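Aula 7 — As paradas de sucessos e a memória

Que delícia chegar a este tema! Uma parada semanal guarda o gosto de uma época inteira: quem dançava, quem comprava compacto, o que tocava no rádio da cozinha.

Para a próxima aula, escolham uma semana de novembro, de qualquer ano, e ouçam as 3 primeiras colocadas — inteiras, por favor, até o último refrão! 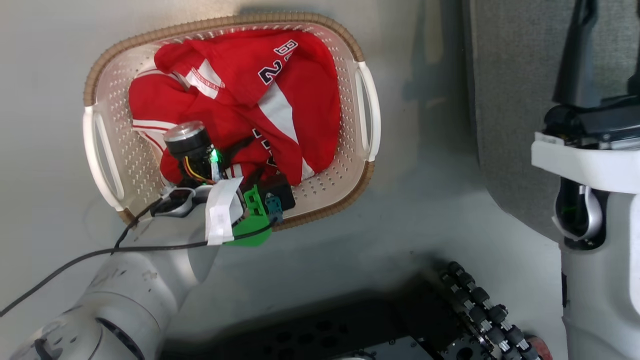
Fig. 1. Camisa vermelha, número 23, no cesto.

Leiam também o capítulo de Leonie Aebischer sobre vendas e execução em rádio. É ótimo, e as tabelas são um achado.

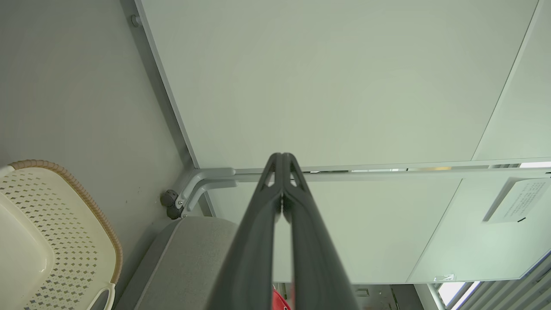 Fig. 2. Painel branco visto de baixo.

Entrega: uma página, máximo de 200 palavras.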